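## 4. Setting Up the Worktop and Loose Panels

This section covers the Drarell terrazzo worktop in the 2,246 mm length, fitted to the Gutow base frame, and the loose color panels supplied with it. Complete Section 3 (base frame assembly) first. The worktop must not be stored flat on the floor between sections.

### 4.1 Before you start

The worktop weighs 121 kg. Four people are needed to lift it.

You will need:

- Spirit level, at least 400 mm long
- 13 mm open-end wrench (for the leveling feet)
- Two clean moving blankets
- Low-tack tape
- Soft, lint-free cloths
- Neutral cleaner (pH 7)
- The bag of clear bearing pads marked G4

> **CAUTION:** Carry the worktop on edge, with the long side vertical. A slab carried flat can crack under its own weight, and the crack may not show until the surface is loaded.

> **CAUTION:** Wear gloves with a rubber palm. Sawn edges on the underside are not polished.

### 4.2 Leveling the base frame

1. Stand the frame in its final position. Leave a gap of at least 10 mm between the frame and any wall.
2. Place the level along the rear rail. Turn the leveling feet until the bubble is centered.
3. Repeat on the front rail, then across both ends.
4. Measure from the floor to the top of the rail at each corner. The nominal height is 735 mm. On an uneven floor the four readings will differ; the level takes priority over the tape measure.
5. Tighten the locknut on each foot against the frame. Hold the foot still while you do this.
6. Check the level again. Tightening the locknuts often shifts one corner.

**Note:** Each foot has 20 mm of travel. If a foot reaches the end of its thread before the frame is level, put a hard shim under it. Do not use folded cardboard, which compresses in the first few weeks.

### 4.3 Placing the worktop

1. Wipe the top face of all rails. Grit left under the slab will act as a pressure point.
2. Stick the G4 bearing pads to the rails at the marked positions. The spacing is 400 mm along the long rails. The short rails take one pad each, at the center.
3. Lay one blanket over the front rail.
4. Bring the worktop to the frame on edge. Rest the lower long edge on the blanket.
5. Tilt the slab down slowly, with two people at the rear and two at the front.
6. Lift the front edge just enough to pull the blanket out. Keep fingers outside the rail.
7. Adjust the overhang until it is equal at both ends.
8. Press down on each corner in turn. If the slab rocks, lift it, replace the missing or doubled pad, and set it down again.

No adhesive or screws are used. The weight of the slab holds it in place. If the table will stand in a public area, use the retaining clips described in Section 7.

### 4.4 First cleaning

The worktop leaves the factory with a thin film of polishing residue.

1. Remove dry dust with a soft cloth.
2. Dilute the neutral cleaner as stated on its bottle.
3. Wash the surface in overlapping strokes, working from one end to the other.
4. Rinse with clean water and a second cloth.
5. Dry the surface fully. Do not let it air-dry in hard-water areas.

> **CAUTION:** Do not use vinegar, lemon-based cleaners, descaler, bleach, or scouring powder. Acids etch the marble chips and leave dull spots that cannot be wiped off.

The surface can be used as soon as it is dry if the factory seal is intact. To test the seal, put a teaspoon of water on the surface and wait ten minutes. If the spot underneath has darkened, let it dry overnight and apply one coat of Minhas stone sealer before going any further.

### 4.5 Placing the loose panels

Sivemov panels are supplied in several colors. They lie on the terrazzo and are not fixed to it. They can be set square to the table edge or at an angle.

1. Check that the terrazzo is dry. Water trapped under a panel can leave a ring.
2. Wipe both faces of the panel with a dry cloth.
3. Lower one edge of the panel onto the terrazzo, then let the rest down. Do not drop it flat.
4. Turn the panel to the angle you want by lifting it clear of the surface. Do not slide it.
5. If the position matters, mark one long edge with low-tack tape on the terrazzo. Remove the tape within 24 hours.

**Note:** Lift the panels once a week and wipe underneath. Crumbs and sand collect along the edges first.

**Note:** In strong sunlight, move each panel to a new position every month or so. The exposed stone may change tone slightly in the first year, and a panel left in one place from, say, May onward can leave a visible outline by the fall. The difference normally evens out once the whole surface is exposed.

### 4.6 Troubleshooting

| Condition | Likely cause | Action |
|---|---|---|
| Slab rocks at one corner | Pad missing, or two pads stacked | Repeat 4.3, step 8 |
| White haze after cleaning | Cleaner not rinsed off | Wash with clean water only, then dry |
| Dull round spot | Contact with acid | See Section 9, refinishing |
| Panel shifts in use | Residue or dust underneath | Clean both faces and the terrazzo |
| Small open pit in surface | Chip lost in transit | Fill with kit from Section 9, part B |

### 4.7 Final inspection

Inspect the finished surface from directly overhead and again from a low angle, under the lighting in which the table will be used. Terrazzo is irregular by design, and variation in the size, spacing, and color of the chips is not a defect. A pale cream ground can carry tan, peach, and grey-blue chips alongside near-black ones, from pinpoint flecks to large angular pieces. A small bright glint on a dark chip, like the one near the middle of the stone to the left of the teal-blue panel, should be checked by moving your head: a reflection moves or disappears, while a scratch stays where it is. Soft grey shadow on the stone can be mistaken for a damp patch, so move whatever is casting it before repeating the seal test in 4.4. On a matte panel, lighter and deeper areas of the same color are usually caused by the lighting and need no action. Follow each straight edge with your eye and look for chips or raised corners along the line where it meets the terrazzo.
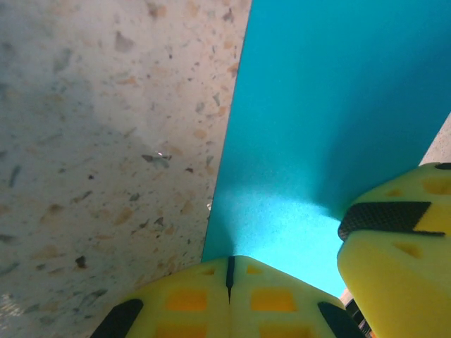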